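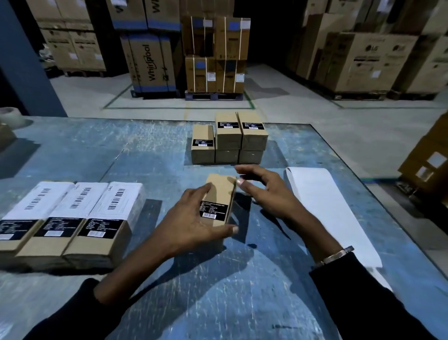 A Prustum Logística publica neste fio as regras em vigor para o registo de tarefas manuais nos postos de embalagem. Aplicam-se a todos os turnos a partir de março.

1/ O operador trabalha ao seu ritmo habitual. Não se aceitam gestos encenados nem repetições feitas apenas para o registo.

2/ Cada caixa é manuseada com a etiqueta do produto legível sempre que a tarefa o permita. As caixas com etiqueta de expedição ficam separadas das restantes.

3/ As zonas de paletes marcadas no pavimento mantêm-se delimitadas durante toda a sessão. Nenhum equipamento móvel, autónomo ou não, atravessa a marcação sem autorização do responsável de turno.

4/ Uma sessão inclui no máximo 11 tarefas, seguidas de pausa. A pausa não é negociável — nem a pedido do próprio operador.

5/ Dos 2.284 registos revistos por Wanda Sikora, 677 foram devolvidos por falta de identificação da tarefa. O campo passa a ser obrigatório.

6/ Os dados pessoais visíveis em etiquetas de expedição são ocultados antes de qualquer partilha com a Flerkier, responsável pelo treino dos manipuladores.

7/ A participação é voluntária e pode ser retirada por escrito, sem justificação, junto de Torquil Aitken.

8/ A versão integral da norma interna está afixada na entrada do armazém. Dúvidas e propostas de alteração são recebidas por Eilidh Tennant até às 17h00 do último dia útil do mês.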